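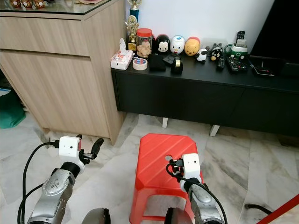
**Modupe Wike**
Anwendungstechnik, Jekton

# Olix – zweiarmige Einheit für möblierte Wohnräume

Olix übernimmt Aufräum- und Umsetzarbeiten in bewohnten oder möblierten Räumen. Typische Aufgaben sind das Versetzen leichter Kleinmöbel, das Aufnehmen liegender Gegenstände vom Boden und das Freiräumen von Laufwegen vor der Bodenreinigung. Die Einheit arbeitet zwischen vorhandenen Möbeln, ein Umbau des Raums ist nicht vorgesehen.

## Aufbau

Zwei gegliederte Arme tragen je einen weißen Greiferkopf mit schwarzen Fingern. Die Zuleitung zum Greiferkopf liegt außen am Arm und lässt sich ohne Demontage der Gelenke wechseln. Beim Anfahren enger Stellen ist die Kabelschlaufe als Störkontur zu berücksichtigen, vor allem neben Schrankkanten und unter Tischplatten.

Hocker und Stühle mit gespreizten Beinen werden an der Sitzfläche gegriffen. Glatte Steinböden sind zulässig. Spiegelungen können die Erkennung flacher Gegenstände verschlechtern; in diesem Fall meldet Olix die Position und wartet auf Freigabe.

## Einsatz bei Hiltura

Hiltura bewirtschaftet 162 möblierte Wohnungen und setzt Olix seit April beim Mieterwechsel ein. Vorher räumten die Reinigungskräfte den Boden selbst frei, meist zu zweit. Heute bereitet eine Person den Raum vor, gibt die Aufgabe am Tablet frei und arbeitet währenddessen in Küche oder Bad weiter. Die Einweisung umfasst neun Lektionen und findet in der Arbeitszeit statt.

Verändert hat sich vor allem die Reihenfolge der Arbeit. Das Bücken und Heben nimmt ab, dafür kommen Kontrollgänge und das Quittieren von Meldungen hinzu. Crescencio Peñalver, Objektleiter bei Hiltura, hat die Tourenpläne entsprechend geändert: Pro Wohnung sind 20 Minuten für Vorbereitung und Nachkontrolle fest eingetragen. In der ersten Fassung fehlte diese Zeit, und die Kräfte holten sie aus den Pausen. Die Regelung gilt jetzt für alle Häuser.

Persönliche Gegenstände der Mieter fasst Olix nur nach Einzelfreigabe an. Das betrifft Taschen, Kleidung und alles, was auf Möbeln abgestellt ist. Die Entscheidung bleibt bei der Person vor Ort – ein Überstimmen durch die Disposition ist in der Software nicht angelegt.

## Greiffinger und Verschleiß

Die Finger haben abgerundete Spitzen und werden paarweise getauscht. Eine matte, leicht verschrammte Oberfläche ist zulässig, Risse sind es nicht. Staub vor Schichtbeginn mit einem trockenen Tuch abnehmen. Der Hersteller der Finger, Sorensen, gibt eine Standzeit von über 2000 Greifvorgängen an;

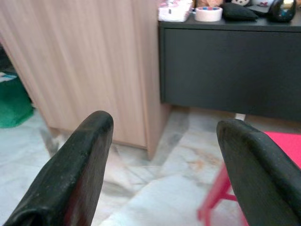

bei häufigem Kontakt mit Bodenfugen und Möbelkanten ist früher zu prüfen. Maßgeblich ist der Sichtbefund an der Innenseite. Der Tausch erfolgt spannungsfrei und ohne Spezialwerkzeug, danach ist der Öffnungsweg neu einzulernen.

## Lieferumfang

- Grundeinheit mit zwei Armen
- zwei Greiferköpfe, montiert
- ein Satz Ersatzfinger (Sorensen)
- Tablet mit Freigabesoftware
- Betriebsanleitung und Schulungsunterlagen, deutsch

Weitere Fingersätze sind einzeln bestellbar. Anfragen zu Einweisung und Tourenplanung beantwortet die Anwendungstechnik.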